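Levelling a two-tier metal rack

A rack that rocks is usually twisted, and most twists come from assembly. The steps below apply to small square-tube racks of the Mellor type, with two shelves joined by side legs. Allow around 30 minutes. You will need the hex key supplied with the rack, a short spirit level and a sheet of thin card.

1. Clear both shelves and put the rack on a surface you know to be flat. A worktop is better than a floor, as floorboards dip between joists.

2. Press down on each corner of the lower shelf in turn. Note which pair of opposite corners moves.

3. Slacken every bolt by half a turn. Do not remove any. The joints should shift by hand but not drop.

4. Push down firmly on the middle of the top shelf for a few seconds, so that all the feet meet the surface together.

5. Keep the pressure on and tighten the lower bolts first, working diagonally. Then do the upper ones in the same order.

Put the level across the top shelf, front to back and then side to side. A bubble touching the line is acceptable for cups and jars. If it sits past the line, go back to step 3.

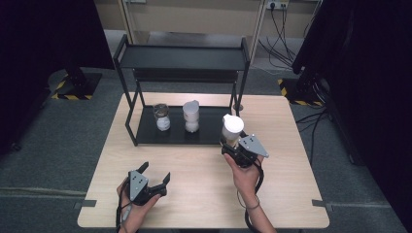 Can I level the rack without slackening the bolts?
Only if the error is very small. Cut a square of card, fold it once and slide it under the short foot. Card flattens over a few weeks, so check it again after a month.

Where a foot is still short after a second attempt, fit a stick-on felt pad. The Herine 696 pads are 2 mm thick and can be stacked — no more than two, or they creep sideways under load. Wipe the foot with white spirit and let it dry before sticking.

Load the lower shelf first and keep anything heavy off the top one. Retighten the bolts after six weeks.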